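Progress report, March 2026
To: Orvokki Rantala
From: Lucrezia Bellini
Project: Briltness, two-hand bottle task

Short one, sorry. Teleop sessions moved to the Bornley room, 44 usable demos so far. Orange bottle in the right hand, left stays open until handover. 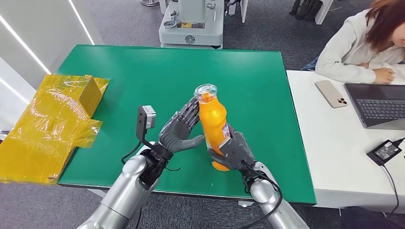
Head view.

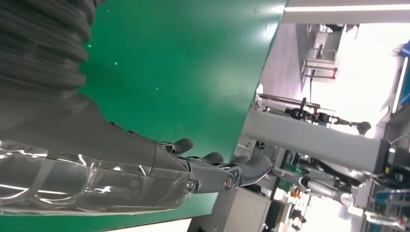
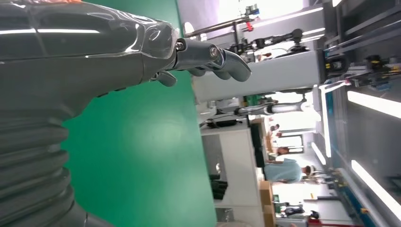 Wrist views.

Operators: 2 trained, 2 still learning. Biggest time sink is thumb lag on the remote side, Lombardi sending new glove firmware. Threw out 5 demos for bad timestamps, will redo them.

Next: cap twisting, then start traning on the full set. Wellis invoice still open, can you chase?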